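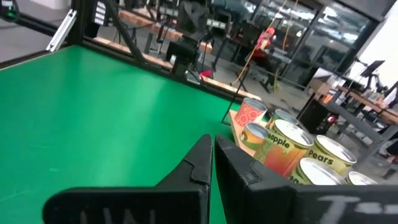
When should the written rules for a robot cell be read out loud? Before the first run of the day, by whoever is going to press start, with everyone else who'll be near the table listening.

I know, I know, it sounds like school assembly. I rolled my eyes too when we brought it in at Huncombe back in February, and now I get twitchy if we skip it. Our sheet used to run to 281 lines (I wrote most of them, sorry) and you could tell it had never been read past the first page. We've got it down to nine, and they're dull in the best way: hands out before the arms get power, say "moving" before you move anything, know where your stop button is without looking for it.

The one people argue over is restocking. Tins get put back on the shelf only when both arms are stopped, even if you just want to nudge one round so the label faces front!

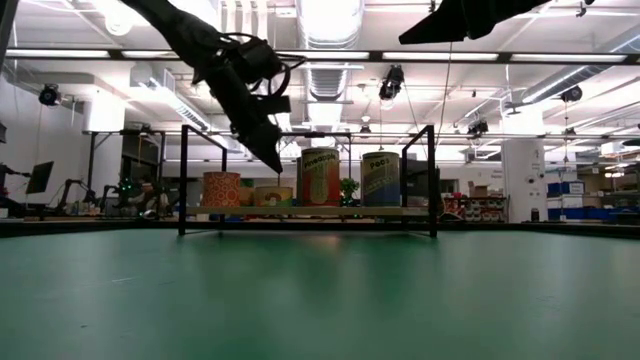 My friends at Flestley let people reach in at slow speed and they think I'm a terrible fusspot. Maybe so. But slow is a setting, and settings get changed by somebody at lunchtime who forgets to change them back, so I'm sticking with stopped.

The other rule I'd fight for is writing down near misses, even the silly ones. Ours go in a paper notebook next to the kettle, because the online form had 129 boxes on it and I gave up halfway through my own. I'll type up the nine rules properly next week if anyone wants a copy.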